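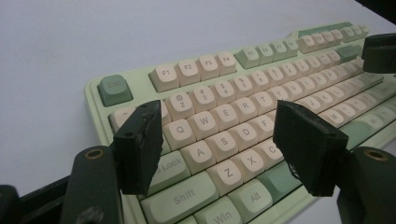

Culari Fomia 70 monitor arm: review
Dinesh Thevar, Fri 5 December

The Fomia 70 is a single gas-spring monitor arm with a clamp or grommet base. I bought mine at full price in November to replace a fixed pole mount from Coser, which had no height adjustment once the collar was done up. The desk is a Warrier sit-stand with a 25 mm top.

Installation

The clamp takes tops from 10 to 60 mm. Two Allen keys are supplied and clip into the lower arm. The clamp plate has a rubber pad on the upper face only, so the screw foot bears directly on the underside of the desk. I put a scrap of cork under it. Allow 70 mm of clearance behind the desk for the elbow when the screen is pushed right back; the instruction sheet leaves this out.

The VESA plate slides off the head, so the screen can be fitted face down on a towel and then dropped onto the arm. M4 screws come in two lengths. A recessed back panel will need spacers, sold separately.

Adjustment

Spring tension is set with one screw at the elbow. Out of the box it was far too stiff for my 27-inch panel at 5.1 kg, and the arm went to full height the moment I let go of it. It took a lot of turns to bring it down. Tilt tension is a separate screw behind the plate, awkward to reach with the screen on.

Once set, the arm holds its position. I measured droop at the bottom edge of the screen over 3 weeks and got 2 mm, most of it in the first few days. Typing wobble is low with the desk down. With the desk at standing height there is a visible shake on heavy keystrokes, though the old pole did the same and I put most of it down to the desk legs.

Cable routing

Poor. The lower channel has a plastic cover that pops off if you run more than two cables through it. The upper arm has a pair of clips which will not take a thick DisplayPort lead. I used hook-and-loop ties.

Finish

The grey powder coat is even. The joint covers are thin plastic and one had a moulding burr, removed with a file.

Recommended for screens between 4 and 7 kg. For anything lighter, check the minimum load before ordering.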